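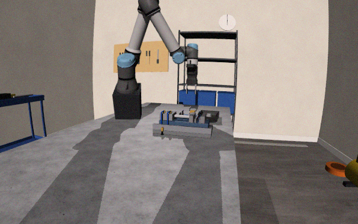

Vol. 9, No. 2 | p. 124

Search this site

The Open-Gripper Fault at Ralura

4 min read

The fault appeared on a Saturday, during an overnight batch in the simulated cell. The six-axis arm moved over the work surface, opened its parallel gripper, and stayed there. The controller logged a completed pick. It then logged the next one.

Ralura builds its test cells in software before any hardware is ordered, and the Jernska assembly task was due for release in April. By morning the batch had recorded 1000 cycles, all marked as passed. Upendo Lyimo, the controls engineer on the project, found the error by comparing finger position against the grasp flag.

"The flag was set by the command, and the sensor never came into it," Lyimo said.

The cause was a timeout value carried over from Gemell, an earlier cell. When the close command expired, the handler returned the same code as a successful grasp. On a physical line, the arm would have gone on to the insertion step with nothing in its fingers – or with a part held badly enough to drop.

The revised handler stops the arm on timeout and requires a manual reset. Release has been moved back until the full batch is repeated.

12 shares | 2 comments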